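WebKit 임베드 뷰 글꼴 깨짐 처리 기록
제품: Jidton 데스크톱 클라이언트 (GTK+ 빌드 176)
상태: 보류에서 다시 열림
우선순위: 낮음. 신고한 쪽 생각은 다름

증상
도움말 창을 열면 한글이 전부 네모로 나옴. 영문은 멀쩡함. 네모가 아주 가지런해서 처음엔 새 디자인인 줄 알았다는 신고가 한 건 포함되어 있음.

5월, 오전
재현 안 됨. 개발용 PC에는 한글 글꼴이 29개 깔려 있으니 될 리가 없음. 깨끗한 가상 머신에 다시 설치하고 열어 보니 바로 재현됨.

오후 2시
fontconfig 캐시를 지우고 다시 만듦. 변화 없음. 캐시를 지우면 대개 기분은 나아지는데 이번엔 그것도 없었음.

오후 4시
스타일시트에서 font-family가 Golodia 하나로만 지정된 것을 발견. 대체 글꼴 없음. Golodia에는 한글 글리프가 없음. 커밋 메시지는 "사소한 정리".

조치
1. font-family 끝에 sans-serif 추가
2. 설치 패키지 의존성에 한글 글꼴 추가
3. 글꼴 로딩 대기 시간을 2000ms로 제한. 전에는 제한이 없어서 Hastgate 미러가 응답할 때까지 빈 창을 감상해야 했음 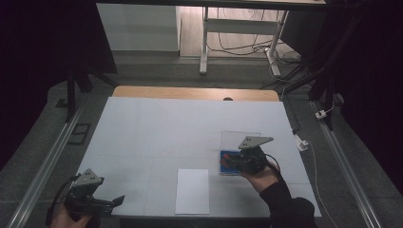
Holloway 데스크톱 지원팀

오후 6시
수정본을 가상 머신에서 확인. 도움말 창 한글 정상. 대신 줄 간격이 넓어져 "닫기" 버튼이 창 아래로 밀려남. Esc로는 닫힘. 별도 티켓으로 분리함.

신고자 회신
"글자는 잘 보입니다. 그런데 읽어 보니 도움말 내용이 이전 버전 것 같습니다."
맞음. 네모일 때는 아무도 몰랐던 문제임. 문서 쪽으로 이관하고 이 티켓은 글꼴 건만 남김.

남은 일
인쇄 미리보기도 같은 스타일시트를 쓰는지 확인. 다음 빌드에 넣은 뒤 닫을 예정.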